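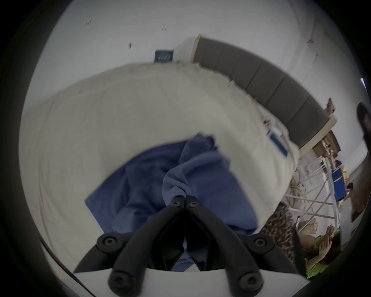 Safety notice for the Skirnmont two-finger hand-held gripper, issued November 2023. Pivot bolts on units from the second production run can work loose during repeated fabric handling. The fault shows first when a gathered fold is lifted, as with the blue cloth held at the tips over a white duvet, where the load pulls both fingers in one direction. A loose pivot lets one finger lag behind the other. The cloth then slips, or is drawn down into the gap between the fingers and jams the linkage. Two users have reported pinched skin while clearing a jam by hand.

The fault was traced by Oanh Nông at Skikholm to a thread-locking compound that had not been applied to the lower pivots. Units with a serial number ending in S are affected. The robot-mounted version uses the same fingers and is included in this notice.

Before further use:
Open the fingers fully and check each pivot for side play.
If any play can be felt, stop using the gripper and order repair kit 21.
Do not tighten the bolts without fresh compound. They will loosen again.

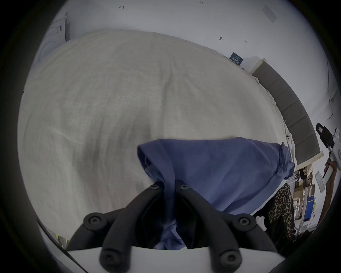
Where no play is found, the gripper may be used on light fabrics, with a repeat check after every 30 minutes of handling. Release the grip before clearing trapped cloth and keep fingertips away from the linkage.

Repair kits are supplied free of charge by Sollow. Contact: Quyên La, Parts and Service. Please quote the serial number and the date of purchase.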